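Seed store: February changes

The seed store at Atville moves to its new humidity settings in February. Relative humidity in the main room drops from 45 to 30 per cent, and the shelving nearest the door will no longer hold long-term stock. The 1,330 packets now on those shelves go to the cold room at Parnow, with legumes moved first.

Germination tests follow the same method as last year. Each batch is sampled at up to 300 seeds, and any batch below the agreed rate is marked for regrowing. 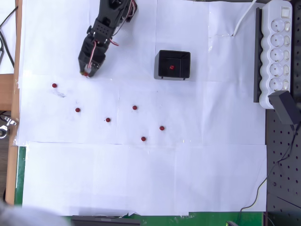 Batches under 160 seeds are exempt from testing – the loss of stock is too high for the result to be useful. They will be regrown in order of age, starting with the oldest beans from the Villaseñor collection.

Packet labels must show the harvest year and plot number. Old labels remain valid until the packet is next opened. Requests for stock go to Érica Damasceno, and questions on drying times to Ataberk Çetinkaya.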